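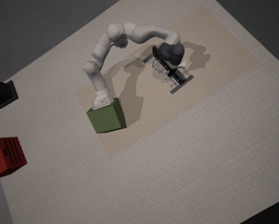
*Skotwood, April*

I get the same handful of emails every spring when people start ripping up their bathroom vinyl, so I've put my answers on one page. I've been tiling floors for 26 years, mostly small square tile in old houses. If your question isn't here, write to me anyway. I'm slow but I do answer!

## Can I lay small tile straight over my old floor?

Depends what the old floor is. Over sound, well-stuck ceramic, yes, with the right primer. Over sheet vinyl I won't do it, and I've had some grumpy phone calls about that. If the house is old enough that the vinyl might have asbestos in it, leave it alone and get it tested before you pull up a single corner.

## How flat is flat enough?

Flatter than you think. Big tiles bridge over a dip (and then rock, and then crack). Small tiles follow it, and you'll see every wave the first time the evening light comes in low. I drag a long straightedge across the floor in every direction and circle the low spots in pencil. Then I pour leveler, go have lunch, and check it again the next day.

## Should I run the grid straight or on the diagonal?

I love a diagonal layout in a small room, I really do, but there's a price. You'll be cutting along every wall, and you'll want more spare tile than you would for a straight run. My own hallway is diagonal and the closet door end of it took me a whole Saturday.

If your walls are out of square -- and mine are terrible -- diagonal can be the kinder choice. A straight grid next to a crooked wall gives you a skinny wedge of tile that gets skinnier as it goes, and your eye lands on it every time.

## What grout color should I pick?

A shade lighter or darker than the tile if you want things calm. Strong contrast looks great in magazines and shows every joint you got wrong. With pale gray tile I usually go a touch darker near an outside door and don't worry about it elsewhere.

Please make a sample board. Stick down a few tiles on scrap, grout them in sections, let it dry for a few days and look at it in the actual room. Wet grout lies to you.

## Sheets or loose tiles?

Sheets, if they're decent ones. The trick is hiding where one sheet ends and the next begins. I step back every row or so and squint, and if I can see a seam I slit the mesh with a utility knife and nudge things over while the mortar's still soft. My friend Raghavendra Thomas lays his loose, one at a time, with the radio on. His floors are gorgeous and I don't have the knees for it.

## How much does a floor like that cost?

I can't quote by email, sorry! For a sense of scale, my last powder room was 29 square feet and the materials came to just under $500, leveler included. Labor is where it varies. A clean rectangle goes fast. A room with a toilet, a radiator pipe and a curved threshold doesn't.

## Will it be slippery?

Less than you'd expect, thanks to all those joints. Still, ask for a tile that's rated for wet floors if it's going in a bathroom. Wall tile looks identical in the shop and doesn't belong underfoot.

## What do I clean it with?

Warm water and a neutral floor cleaner. That covers most of it. Skip vinegar. People swear by it, and it slowly chews up cement grout. For a grubby patch I use an oxygen bleach paste and an old toothbrush, and then rinse twice.

## My grout is cracking along the wall. Did I do something wrong?

Probably you grouted the edge where it meets the wall or tub. Those joints move, so they want flexible sealant in a matching color. Rake out the cracked stuff, vacuum it, tape both sides and run a bead. It's a nice little evening job.

## Do you teach classes?

A couple of times a year, in the back of the Devadiga shop. Eun-seong Cho keeps the waiting list, and there were 107 names on it last I heard, so put yours down early. Bring kneepads. I'll have a few spare pairs, but they're old and they smell like it.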